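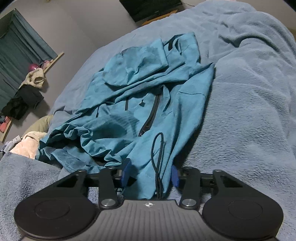
TORKPORT, 12/13/22 - Itus today opens its winter coat swap in Torkport, for anyone whose hooded jacket has spent the year in a heap on top of a blanket.

Bring a clean jacket, take a different one home. Zips must run and drawstrings must still have both ends. Folding is welcome - we have met our public and do not insist.

There are 100 hangers and 59 jackets so far, all sizes. The swap is at Grusska, entry is free and doors open at 9. Fleece blankets are also accepted.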